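Plastton Laundry Kit: evaluation notes and data card

Status: draft, 5 Feb 2022
Covers: the two-arm kit as sold by Plastton, the Cladodell control package that ships with it, and the sample episodes in this folder
Does not cover: the Bezerra folding add-on, which we haven't tried

Why this file exists

Plastton's brochure calls the kit "laundry ready." We wanted to know what that meant before anyone signed for a second unit. The short version is that it means less than we hoped, though more than the last kit we looked at. Read the limits section before you quote any of this to a buyer.

What you get

Two arms with two-finger grippers, a head camera, the control package, and a download key for 4,000 recorded episodes. No washer and no basket. The manual says any front loader will do. Further in, an appendix lists door types the kit has trouble with, and it is a long appendix.

Setup is supposed to take an afternoon. Ours took longer, mostly because the calibration tool quits without a message if the head camera is plugged in after the arms. Plug the camera in first. Support told us this is in the release notes. We looked and couldn't find it.

What's in the folder

episodes/ holds 1,000 episodes picked at random from the vendor's download
rejects/ holds 57 more we pulled out for missing joint readings
labels/ has one text file per episode, in the vendor's wording
notes/ is ours, and untidy

Each episode has head camera video, gripper positions and a task line such as "open door" or "put shirt in drum." The task lines were written before recording, so they tell you what the operator was asked to do. Don't treat them as a record of what happened. Our first pass did, and the success figures it gave were worthless.

Limits

The episodes lean heavily on single garments. A shirt in a basket is a fair place to start, but a household load is a tangle of sleeves and sheets, and the vendor's set has very little of that. We saw no wet laundry listed in any task line.

Door handling gets a lot of space in the brochure and deserves some of it. It is the part of the kit we'd be least embarrassed to show a customer. 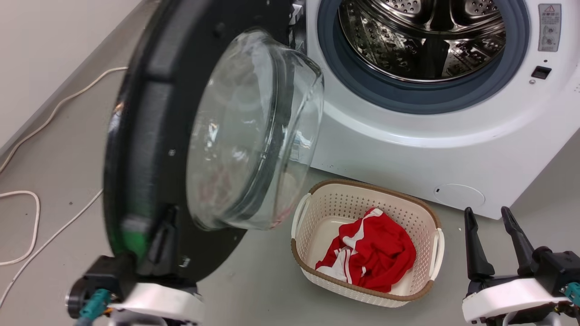 Even so, a washer door is a big obstacle once it's open. The arm on the hinge side has to work around it, and the control package doesn't seem to plan for that. It treats the door as finished business as soon as the "open door" step ends. Zetach's package keeps the door in its model through the whole task, at the price of a slower start. We'd like to see Cladodell do the same before calling this a complete workflow.

The license allows research use and internal testing. Resale of trained models needs a separate agreement, and the price of that agreement isn't published. Ask early.

Open items

Rerun the label check on rejects/
Get a straight answer on replacement gripper fingers (list price is for a pack of 5, minimum order unclear)
Try a top loader, which the brochure mentions once and the manual never does
Decide by May whether to keep the unit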